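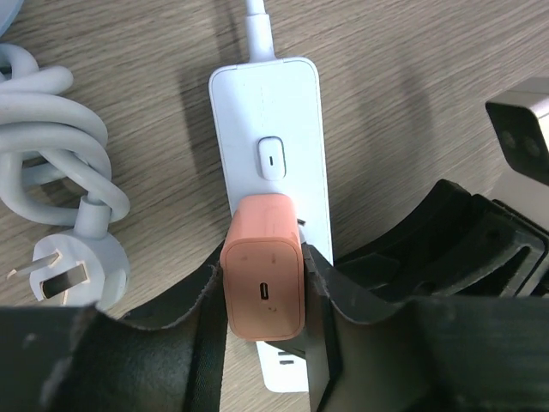 Attachment 1: power strip with the pink USB-C charger

Ticket 232 — Tablet does not charge overnight
Opened by: Tyra Hovland
Assigned to: Osian Bevan
Status: waiting for customer
Product: Stivex tablet

Tyra Hovland wrote:
Hello. Since the last update my tablet loses battery during the night, also when it is connected. In the evening it shows 14 percent, and in the morning it is switched off. I have tried already 2 cables and the result is the same. With my phone I have no such problem. I did not reset the tablet, as I have drawings there which are not saved in another place.

Osian Bevan wrote:
Hi Tyra, please do not reset it yet. Go to Settings, Battery, and turn off "Night sync". Then hold the power button until the logo shows, and leave the tablet connected for 4 hours with the screen off. Which software version do you have?

Tyra Hovland wrote:
Thank you for the quick answer. I turned off Night sync and restarted. The battery went up to 62 percent — better, but still slow in my opinion. I can not find the version number. In which menu is it?

Osian Bevan wrote:
Settings, About, second line. Please send also the battery log from the same page.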